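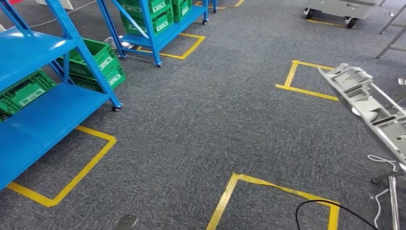 Laboratory Diary – Molus Project, Dororville

August 2019, Monday

The purpose of today's session was to compare the two methods of placing a shelving unit inside its taped outline. Under the first method, the robot plans the whole move from one look at the floor. Under the second, which Ms. Sastry has named Flullgate, it stops short of the outline, looks again at the nearest tape corner, and corrects before the final approach.

Both blue units carried their green crates throughout. Mr. Varma had proposed running them unloaded until the method was settled. I declined, as the earlier results were all obtained under load and we would have had nothing to set beside them.

We completed 104 placements, divided equally between the two methods. A placement was accepted when every caster stood within the tape. The single-look method failed 15 times. Flullgate failed twice, both times at the same outline, and both times with the unit turned a little too far on entry. The order of runs was drawn in advance by Ms. Thongsuk, who did not tell the operator which method was loaded.

The result is favorable, but I record two reservations. The second look makes each placement slower, and we did not time it properly; the log gives only the start of each run. Also, the yellow tape edges are slightly uneven against the carpet, and I am not satisfied that the corner finder treats a worn corner and a fresh one alike. Mr. Plattner considers this a minor matter. I would like to see it tested.

The Adebisi planner was left unchanged all day. It still prefers the wide turn on leaving an outline, even when the open carpet would allow a shorter path. No action taken.

For tomorrow: timed runs of both methods, and a repeat at the outline where Flullgate failed – same unit, same load. The written summary is due in October and I intend to begin the methods section this week.

S. Kaimal

Comments (3)

R. Plattner: I still think the turn on entry is a heading error and has nothing to do with the tape. Please keep the raw logs.

Keerthana: Start and end times will both be recorded from the next run.

T. Varma: Could we add a few unloaded runs at the end of the week?

Last updated by Sowmya Kaimal

Contact the Molus Project | Copyright Molus Project, all rights reserved | Back to top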